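The Night Train to Stalthorpe

I was nine years old the first time I rode the night train, and I had a window seat, a bag of salted plums and a grandmother who could sleep sitting up. What more could a person want!

We left Burnari at dusk in May, with the hills going blue and the whole platform smelling of rain and fried onions. My grandmother had made the trip every spring since before my mother was born. She put her hat on her knees, folded her hands over it and told me to wake her for the bridge.

"Which bridge?" I asked.

"You'll know it," she said, and she was gone, chin on her collar, breathing like a little kettle.

So I kept watch. I loved it – the yard lamps sliding past, the backs of houses, a man in his undershirt watering tomatoes in the dark. Every time the wheels changed their tune I sat up straight and got ready to shake her arm. A culvert. A road crossing. A long wooden fence that boomed like a drum. None of those could be the bridge, I was sure of it, and then right away I was not sure at all.

By the time we had gone 62 miles I was so hungry from watching that I crept down the aisle to find the galley. I had never seen a kitchen on wheels. The woman who ran it wore a paper cap and a huge green sweater, and she let me stand on the step while she heated a bowl of barley soup. She talked the whole time about Iwasaki, the town where she had grown up, where the snow came up to the windowsills and you could walk out of the house straight onto the roof of the shed. I believed every word, and I still do. 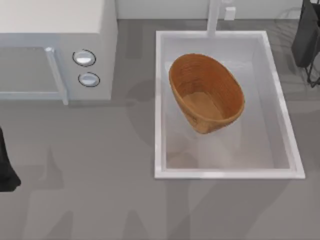 The Bridge

I carried the soup back with both hands, walking the way you walk on a boat, and I had just set it down when the sound of the train disappeared.

I don't know how else to put it. The clatter dropped away beneath us and there was only a hum, high and thin, and when I pressed my face to the glass there was no ground. There was a river down there, 200 feet down, with the moon lying all along it in pieces. I forgot to breathe. I forgot the soup. I very nearly forgot my grandmother!

"Wake up," I said, pulling at her sleeve. "Wake up, it's the bridge!"

She opened her eyes right away, as if she had only been resting them, and leaned across me so that her cheek was next to mine. Her face powder smelled like roses and pencil shavings. We looked down together. A boat was moving on the water with one yellow lantern at the front, and she lifted her hand and waved to it.

"They can't see us," I said.

"I know," she said, and kept on waving, so I waved too.

Then the clatter came back, and there were trees again, close and black. My grandmother picked up my spoon, tasted the soup and said it needed pepper. We ate the rest of it between us, and we were still arguing about the pepper when the lights of Stalthorpe came up over the fields.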